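Zweiarm-Sortierplatz einrichten und in den Schichtbetrieb übernehmen

Anleitung für Schichtleitungen und Einrichter
Stand: 15. November 2023

Diese Anleitung gilt für die Sortierplätze in der Rücknahme, an denen bisher von Hand nach Artikelgruppen in Kisten sortiert wurde. Sie beschreibt, wie ein Platz mit zwei Roboterarmen vorbereitet, eingelernt und an die Schicht übergeben wird und wie sich die Aufgaben der Kolleginnen und Kollegen dabei ändern. Für die Packplätze in der Halle Brindum gilt sie nicht.

Was Sie brauchen

Einen freigegebenen Platz mit montierten Armen
Zwei Sortierkisten in deutlich verschiedenen Farben
Einen Satz Prüfartikel (Bälle, kleine Kartons, Beutelware)
Zugang zur Steuerung Platell mit der Rolle Einrichter
Das Schichtblatt des Platzes

Für die Ersteinrichtung sind 2 Schichten eingeplant. Die erste ist für Aufbau und Einlernen vorgesehen, die zweite für den Probebetrieb mit der Schicht, die später dort arbeitet.

Schritt 1: Schicht informieren

Sprechen Sie mit der Schicht, bevor am Platz etwas umgebaut wird. Geklärt sein müssen drei Dinge: wer den Platz künftig betreut, wer ihn vertritt und an welchem Platz die übrigen Personen arbeiten. Tragen Sie das Ergebnis in das Schichtblatt ein. Ohne Eintrag wird der Platz in Platell nicht freigeschaltet.

Im April haben wir den ersten Platz ohne dieses Gespräch umgestellt. Die Folge war, dass zwei Tage lang niemand wusste, wer liegen gebliebene Artikel aufnehmen darf.

Schritt 2: Arbeitsfläche vorbereiten

Räumen Sie alles von der Fläche, was nicht sortiert werden soll: Messer, Stifte, Etikettenrollen, Becher. Ziehen Sie den Belag glatt. Leichte Wellen am Rand stören nicht, solange dort keine Ware abgelegt wird. In der Mitte muss die Fläche eben sein, sonst rollen runde Artikel weg.

Prüfen Sie danach die Kabel. Im Arbeitsbereich der Greifer darf keine Schlaufe so liegen, dass sie mitgezogen werden kann. Kabel an der Vorderkante gehören hinter die Kante oder in den Kanal, bevor jemand dort regelmäßig steht.

Schritt 3: Kisten stellen

Beide Kisten kommen auf dieselbe Seite. Die andere Seite bleibt frei für die Ware. Stellen Sie die Kisten leer und mit der Öffnung nach oben auf. Sie dürfen sich berühren, aber nicht ineinander oder übereinander stehen. Die Farben sind im Programm hinterlegt. Wer eine Kiste gegen eine andersfarbige tauscht, muss die Zuordnung in Platell ändern.

Schritt 4: Mit einem einzelnen Artikel einlernen

Beginnen Sie immer mit einem einzigen Artikel auf der Fläche. Legen Sie ihn mit deutlichem Abstand zu beiden Kisten ab. Ein Tennisball eignet sich gut, weil er sich farblich abhebt und der Greifer ihn aus jeder Richtung fassen kann.

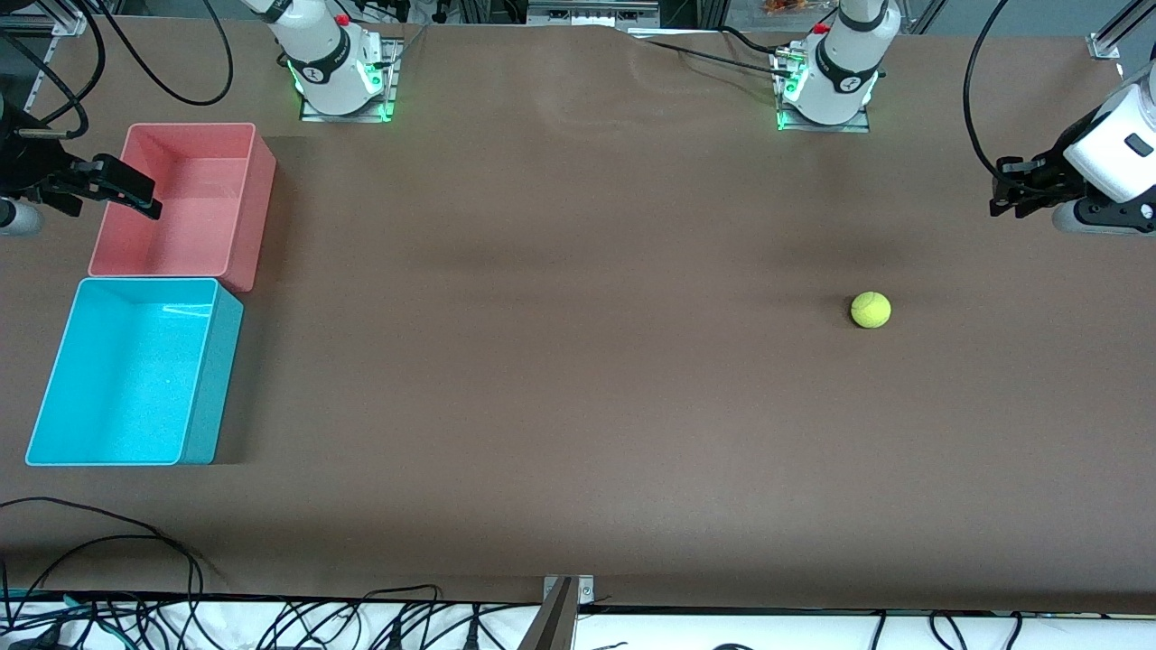 Sortierplatz mit zwei leeren Kisten und einem Tennisball als Prüfartikel

Starten Sie das Programm Einzelgriff und lassen Sie den Ball in die erste Kiste legen. Nehmen Sie ihn nach dem Stillstand beider Arme heraus, legen Sie ihn an eine andere Stelle und wiederholen Sie den Ablauf mit der zweiten Kiste. Läuft beides ohne Eingriff durch, folgen die kleinen Kartons und zuletzt die Beutelware. Bei Beuteln sind Fehlgriffe am Anfang normal. Notieren Sie den Artikel mit Nummer und machen Sie mit dem nächsten weiter.

In den Bereich der Arme wird nur gegriffen, wenn der Platz angehalten und in Platell als gesperrt angezeigt ist. Das gilt auch für einen kurzen Handgriff.

Schritt 5: Probebetrieb mit der Schicht

In der zweiten Schicht arbeitet die Person am Platz, die ihn später betreut. Der Einrichter steht daneben und greift nur ein, wenn er gefragt wird. Üben Sie mindestens diese Fälle:

Artikel fällt neben die Kiste
Artikel wird nicht erkannt und bleibt liegen
Kiste ist voll
Ein Arm bleibt stehen
Falscher Artikel in der Kiste

Jeder Fall wird von der betreuenden Person selbst behoben und im Schichtblatt abgezeichnet. Fehlt eine Unterschrift, wird der Probebetrieb verlängert.

Was sich an der Arbeit ändert

Das ständige Greifen und Ablegen entfällt. Im Auswertungszeitraum gingen am ersten umgestellten Platz 3325 Artikel über die Fläche, davon wurden 1189 von Hand nachsortiert. Das ist mehr, als wir erwartet hatten, und betrifft vor allem Beutelware und beschädigte Kartons. Die Handarbeit ist also weniger geworden und verteilt sich ungleich über die Schicht. Planen Sie für die Betreuung keine zweite Aufgabe ein, bei der die Person den Platz nicht sehen kann.

Neu hinzu kommen das Bestücken der Fläche, der Kistenwechsel, das Nachsortieren und das Melden von Fehlgriffen. Einige empfinden das Zusehen als anstrengender als das Sortieren. Wechseln Sie deshalb zur Schichtmitte die Person, auch wenn alles ruhig läuft. Die Stückzahl eines automatisierten Platzes wird keiner Person zugerechnet und erscheint in keiner Einzelauswertung.

Wer lieber am Handplatz bleiben möchte, gibt das bei der Schichtleitung an. In Kumsa bleiben die Handplätze für Sperriges und Zerbrechliches bestehen.

Störungen

Arm bleibt stehen, keine Meldung: Platz sperren, Fläche und Kabel ansehen, dann in Platell quittieren. Beim zweiten Stillstand in derselben Schicht den Einrichter rufen.

Artikel landet in der falschen Kiste: Farbzuordnung prüfen. Meist wurden die Kisten nach dem Leeren vertauscht zurückgestellt.

Ball oder Rolle lässt sich nicht greifen: Belag glatt ziehen und den Artikel weiter zur Mitte legen.

Greifer fasst daneben: Nicht selbst nachstellen. Meldung an den Wartungsdienst Serance mit Platznummer und Uhrzeit.

Übergabe

Der Platz gilt als übergeben, wenn das Schichtblatt vollständig ist und die Sperre in Platell durch die Schichtleitung aufgehoben wurde. Das Schichtblatt bleibt am Platz, eine Kopie geht an die Einrichter.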